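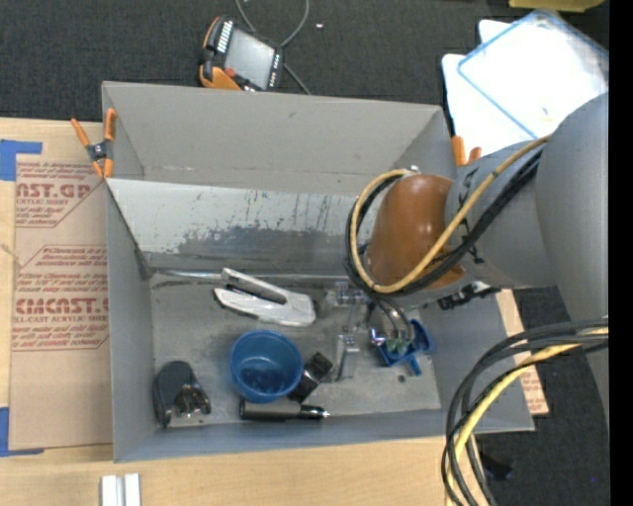
Bin picking: the 2000 club

We said in the last newsletter that the Kivum bin would reach 2000 recorded picks by the end of August. It has reached 1661. Anyone who had money on 2000 should see whoever was holding the money.

For readers who skipped the spring issue, the idea is simple enough to fit on a sticky note. A person guides the arm into a gray bin of assorted junk, picks something up, puts it down again, and the whole business gets saved as one example. Do that a great many times and Arnau, our learning system, is supposed to get the hang of it. So far Arnau has the hang of bowls. It is very fond of bowls. Give it a bin with a blue bowl and a handful of other things and it will go for the bowl with the confidence of a golden retriever.

The fault is ours. Go back through the early examples and you find that everyone on shift picked the easy stuff first, got a nice clean grab, and went to lunch feeling good about robotics. The black items, the flat items and anything with a hinge stayed in the corners for weeks. A learning system copies what it is shown, and we had shown it a group of people avoiding the stapler.

So the rules have changed. The Shek script now names the target before each pick and you go after that one, even if it is lying against the wall at a stupid angle. Objects get reshuffled after every pick, by hand, without arranging them. Several of you arrange them. We can tell, the spacing is lovely.

Misses are now kept too. In the old setup a dropped object meant deleting the example and trying again, which made the record look wonderful and taught Arnau nothing at all about dropping things, a subject on which we could have offered real expertise. Mark the miss, leave it in, carry on.

A few housekeeping points:

The spring clamps stay on the bin. If the bin shifts during a session, stop and start a new one. Do not nudge it back and hope.

Keep the cables clear of the gripper before you begin. Two sessions in August had to be thrown out over this, and they were both good ones.

Sessions are capped at 2 hours. After that people start picking like they are mad at the bin, and it shows in the data.

Flutudar has asked for a copy of the set once it is finished. We have told them soon, a word we are using in its widest sense. Open slots are on the sign-up sheet by the door, and Tuesday mornings are still wide open - suspiciously so, given how many of you claim to love this work.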